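**Decanting, refilling and the great cupboard clear-out — is it worth it?**

**kettle_and_crumb** wrote:

Hello all, long-time reader and only an occasional poster, so do forgive me if this has been done to death. We moved to Culside in April and the new kitchen has one tall cupboard where the old house had a whole pantry (I do miss it!). My sister-in-law swears by putting everything into matching jars, and I've been eyeing up a set from Kornanum with the clip lids. But I've also got a heap of perfectly good cardboard boxes left from the move, and part of me thinks I could cut the tops off those, stand the bottles up in them and pull them out like drawers. Has anyone lived with either for any length of time? I'd love to hear how you got on.

**mossgate** wrote:

Welcome to Culside, you'll love it once the bins make sense to you! I'm firmly on the side of boxes. I've had the same 3 on my bottom shelf for years, one for oils and vinegars, one for cleaning things and one for what my other half calls "sundries", and I wouldn't go back. When something leaks you throw the box out and get another from the shop. I did try jars for a while and I spent my evenings washing jars.
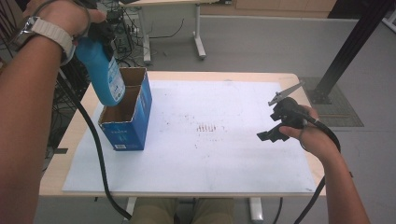 *Blue bottle, blue box, top flaps off.*

Do take the flaps right off, by the way. If you only fold them down inside they spring back up and catch on everything, and you'll be cross by the end of the week.

**pelican_tea** wrote:

I'm going to disagree a little, mossgate, though fondly! Cardboard under a sink is asking for trouble. We had a slow drip in our last place and the whole lot went to porridge before we noticed. Plastic crates from Kendmont for me, the shallow sort with handles. They aren't pretty, but they wipe clean and they don't smell of anything.

Jars are lovely for flour and rice, mind you. I just wouldn't bother for anything you get through in a fortnight.

**mossgate** wrote:

Fair enough about the sink, I should have said mine's a dry cupboard by the back door. Under a sink I'd go for plastic too.

**Bhutto** wrote:

Can I put in a word for doing nothing at all for a month? When we moved I bought 8 baskets before I'd unpacked a single plate, and they were all too deep for the shelves — every last one. They live in the loft now with the Christmas things. Measure first, and measure the depth at the back as well, where the pipes come through.

Also, please keep the cleaning bottles away from the food, and leave them in what they came in. I know people like a nice plain bottle with a handwritten label, but the ink rubs off and then you're stood there sniffing it.

**pelican_tea** wrote:

Agreed on the labels, Bhutto. I don't agree about waiting a month, I'd go mad!

**kettle_and_crumb** wrote:

Oh, thank you, this is all so helpful. I've been in with the tape measure this morning and the back of the cupboard is a good bit narrower than the front, so the Kornanum jars would only have fitted in a single row anyway. I'm going to start with cardboard for the tins and bottles, put the cleaning things in a crate under the sink, and buy two jars for the flour. Mossgate, do you line yours with anything? I've half a roll of wallpaper left from the hall.

**mossgate** wrote:

Just a sheet of newspaper in mine, but wallpaper sounds much nicer. Do let us see it when it's done!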